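Recording Pick-and-Place Demonstrations in a Simulated Kitchen by Remote Control

This tutorial covers how to drive a simulated arm by hand and save the results as demonstrations a policy can be trained on. It assumes the simulator is already installed and that your input device moves the arm. If the arm doesn't respond at all, go back to the setup page first.

The notes come from the kitchen set we put together at the Wesitz lab in Stastville. We recorded 874 demonstrations for it and threw out a fair number before we settled on the routine below. The task is simple: pick up an object from the counter and put it down somewhere else on the counter. Most of what follows applies to drawers and doors too, but those need their own page.

What you need

A 6-axis input device or a VR controller. A keyboard works for testing, but the motion it gives is jerky and we don't keep keyboard recordings.
A second monitor for the wrist view, if you use one.
The Rerham recorder, or any tool that saves joint positions, gripper state and object poses at every step.
A written task sentence for each scene, such as "move the jar to the other side of the counter."

Step 1: Set the speed before anything else

Open the control settings and turn the translation gain down until a full push on the device moves the gripper slowly across the counter. New operators nearly always want it faster. Leave it slow for the first day. Rotation gain should be lower still. On our setup, accidental wrist rotation ruined more recordings than anything else.

Set the dead zone so the arm stays still when your hand is resting on the device. Let go of it completely and watch the joint readout for a few seconds. If the numbers drift, make the dead zone larger.

Step 2: Load the scene and look around

Load the scene and move the free camera before you move the arm. Find the object in your task sentence and the place it has to go. Look for anything tall near the path. In a kitchen layout the trouble usually comes from bottles standing close to the target, and from the walls when the counter turns a corner.

Check that nothing is already touching or sinking into the counter. If an object jumps when physics starts, reset with a new seed and don't try to work around it.

Step 3: Approach from above

Bring the gripper over the object first, then come straight down. Keep the two motions separate. A diagonal approach looks natural but the fingers tend to brush the neighbors, and once a bottle tips over the recording is no good.

Open the gripper fully while you are still high. Line up the fingers so they will close on opposite sides of the object. For something round, the wrist angle matters less for the grip, but pick the angle that keeps the fingers clear of whatever is standing next to it.

Step 4: Close, wait, lift

Close the gripper and hold still for a short count. The contact solver needs a few steps to settle, and a lift that starts too early often lets the object slide. Then raise it a little and check that it hangs straight.
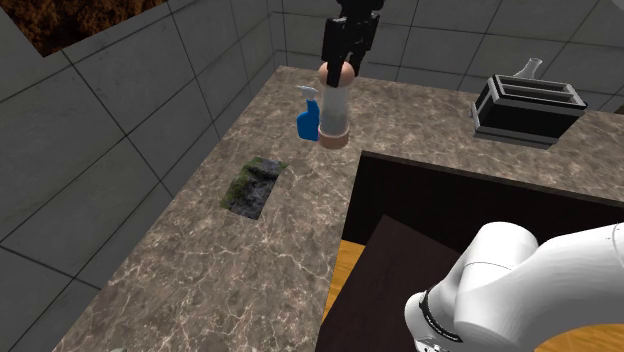 Tall objects need extra room at the bottom. When you hold one near its top end, the low end is a long way from the fingers and is easy to forget about, so watch that end while you travel. Raise the gripper until there is clearance over everything on the path, then move sideways.

If the object swings or tilts in the grip, stop and let it settle. Don't correct with the wrist. The policy will learn the correction along with everything else, and you will see it waving objects around later.

Step 5: Set down and release

Move over the target spot and come down slowly. Slow down further for the last bit. When the object touches the counter, stop pushing. If you keep going, the simulator builds up force and the object may pop out to one side on release.

Open the gripper, wait for the object to stand still, then go straight up. Keep recording until the gripper is well clear. We cut our first batch too early and the trained policy let go and then stayed put with its fingers around the object.

Step 6: Mark it and reset

Mark the recording as keep or discard right away. Discard it if:

another object was knocked over or pushed to a new place
the object was dropped, even if it landed upright
you paused in the middle to think
the task sentence no longer matches what you did

A regrasp is fine to keep as long as it was smooth. We keep a small number on purpose - they help the policy recover from a missed grip.

Checking the recordings

Replay each kept file from the saved actions, not only from the saved states. A state replay will always look right. An action replay shows whether the commands really produce the motion. In our set, 43 files passed the first look and failed the action replay, mostly from a timing setting that had been changed on one machine.

We also cap the length. Anything over 1590 steps goes back to the operator. Long files usually mean hesitation somewhere.

How many do you need?

For one object in one layout, 75 clean recordings gave us a usable policy. Changing the layout and the textures on every reset helped more than adding recordings in the same kitchen. If you have limited time, spend it on new layouts.

We used the Boström config for training, with the defaults left alone except for the action chunk length. Match that value to your recording rate. If the two don't agree, the arm will move in short bursts with a stop between each one.

Next page: recording drawers and cabinet doors.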